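Keeping a small kitchen, and a long marriage to marmalade

She opened the café on the corner of Norkava in December, which everyone told her was a silly month to start anything, and she says she would do it all over again tomorrow. "I had six jars of marmalade, a borrowed kettle and far too much confidence," she told me, pouring the tea before I had my coat off.

The marmalade is what people come for now. She makes 300 jars each winter, and she still writes every label by hand at the table (her sister helps, when the two of them are speaking!). I asked whether she ever gets tired of it. "Of the peeling, yes. Of the smell, never. I walk in on a cold morning and I'm eight years old again, standing on my gran's stool."

We talked for a good while about limes, which she came to late and now puts in nearly everything, from the marmalade to the Sunday sponge.

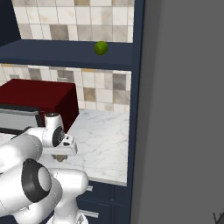
On slowing down

There was talk of a second shop in Biltitz, but she has let that go quite happily. "I'd only be on the bus all day," she said, and cut me another slice.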